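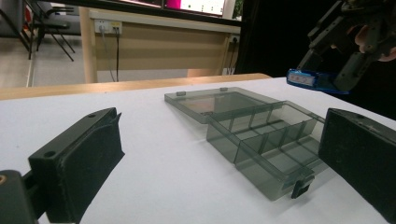 Ibrahim
Product editor, Drivska

Drivska Bench Kit for small-parts work
Page updated 30 Oct 2025

The Bench Kit is a pair of hand-held grippers and the software that goes with them. A member of staff holds the grippers, does a job with them at an ordinary table, and the recorded movements are used to set up a robot cell for the same job. It is sold to workplaces that sort, pack and kit small parts by hand and want to pass some of that work to a machine.

Compartment boxes are the job most buyers start with. They have to be opened, filled, checked and shut, and the lid, the latch and the thin dividers all need a different touch. People do this without thinking. Written instructions for a robot rarely cover it well, so the kit takes the movements from a person who already knows the work.

What is in the kit

Two hand-held grippers, each with two fingers and rubber-faced pads
One spare set of pads
Charging dock and leads
Skakumar software licence, one bench, 12 months
Printed bench guide
One day of training at your site

The robot cell is ordered separately. See the Skakumar cell page for arm sizes and guarding.

The bench

Any steady table with a plain, matt top will do. A white top is best if you handle clear or smoke-coloured plastic. Glossy tops cause trouble with reflections and should be covered. Leave room for the operator's elbows on both sides, and keep parts trays within reach of the grippers. The bench can stand in a normal office or workshop, near desks, as long as the walkway behind the operator stays free.

The fingers open wide enough for the long side of most small-parts boxes. For loose screws, washers and other very small items, order the narrow tips. They fit with the same two screws on each finger and take a few minutes to change.

What changes for the people who do the work

Buyers ask about this more than anything else, and so do their staff.

In the first weeks there is more work. Somebody has to do the job with the grippers, which is slower than doing it with bare hands, and normal orders still have to go out. Plan for this. We suggest sessions of 30 minutes with a proper break between them. The grippers are light to pick up but the wrist notices them by the end of a session, and tired hands give poor recordings.

A new job normally needs 2,000 good repeats before the cell is set up on it. Share these between several people. Each person opens a lid in a slightly different way, and the cell copes better with boxes lying at odd angles when it has learned from more than one pair of hands. It also means one person isn't left at the bench for a month.

Once the cell is running, the repeated filling goes to the machine. What stays with people is loading the trays, clearing jams, checking finished boxes and dealing with anything cracked, mislabelled or out of the ordinary. At our Drestutport site, where we pack our own spares kits, the packing room had 16 people before the first cell went in and has 16 now. Two of them look after the cell in turns and the rest have moved towards returns and mixed orders, which used to wait until the end of the day. Some like the change. Others miss the steady pace of the old bench and have said so, and we now let people swap in and out of cell duty by the week.

We can't promise the same result elsewhere. How many people a workplace needs is the employer's decision, and we ask buyers to tell their staff what is planned before the recording starts. People who are asked to teach a machine their job will want to know what happens next.

Recordings and privacy

The gripper cameras face the fingers and the table. Hands, sleeves and nearby desks can come into view, and so can screens. Turn monitors away or lock them if they show customer details. Sound is not recorded. Recordings are stored under a bench number with no operator name, and a session can be deleted from the Skakumar menu by the person who made it – up to the point where it is sent for training.

The software does not produce speed tables for individual staff. We have been asked to add them and have decided against it.

Care

Wipe the pads with a damp cloth at the end of each shift. Light wear and speckling on the rubber is normal. Change the pads when the surface turns smooth or parts begin to slip. Check the finger screws weekly and tighten by hand only.

Ordering

Orders placed now are delivered from the end of November. The spare pad set is part no. 54 in the accessories list. Loan kits are available for two weeks, with training charged separately. Contact the Drestutport office for prices and loan dates.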